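Ekisance Help > Kitchen Corner > Toaster and breakfast table FAQ

This page covers the two-slot toaster and the items kept on the table with it. Questions on the Viltero kettle and the Phuthong grinder have their own pages. Page maintained by Waraporn Somboon.

Which bread fits?
Standard sliced bread, brown or white, up to 13 mm thick. Thicker slices catch on the guide wires and brown on one side only. Rolls and pastries don't go in the slots.

How should a slice be put in?
Hold it by the top edge and lower it upright until it rests on the carriage, then press the lever. Don't push the slice down with a utensil. If it stops partway, lift it out and turn it a quarter.
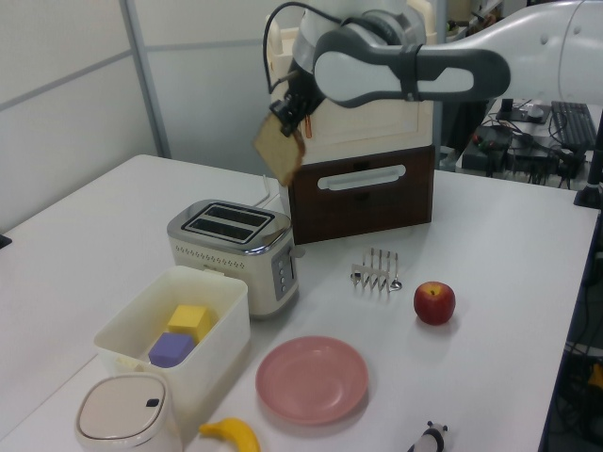
Two-slot toaster, with the plate and toast rack nearby.

Where does the toast go afterward?
On the pink plate if it will be eaten right away. In the rack if more is coming - the wire dividers keep the slices apart and the steam gets out. A stack on a plate softens from the bottom up.

What is the setting for brown bread?
Start one step below the setting used for white. Brown bread hides its color and tends to be judged underdone when it is ready. For a second round straight after the first, drop one more step.

How much room does the toaster need?
Leave 90 mm clear on each side and nothing overhead while it is in use. The cord should lie flat and stay off the top. The basket with the play pastries can share the table, but keep it off the slots.
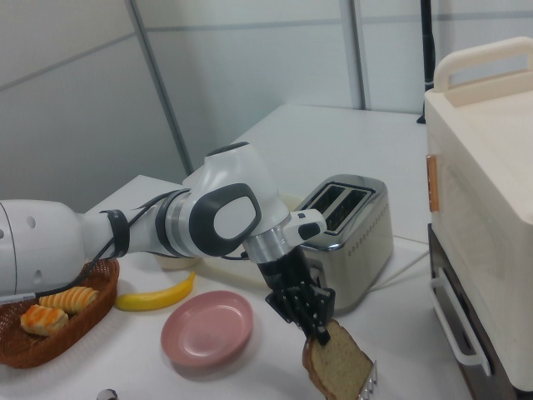 How often should the crumb tray be emptied?
Once a week with daily use. Unplug the toaster, let it cool, slide the tray out and wipe it with a dry cloth. Do not turn the toaster upside down and shake it, as crumbs lodge around the elements.

Can the toaster be used with an extension cord?
Only a grounded one rated for 2000 watts or more, fully unwound. Multi-way adapters are not suitable.

One slot browns more than the other. Is this a fault?
Usually not. With a single slice in, the empty slot runs hotter. Test with two slices from the same loaf before reporting it.

Are replacement trays available?
Jaseo stocks them under spare parts. Allow extra time for orders placed in December.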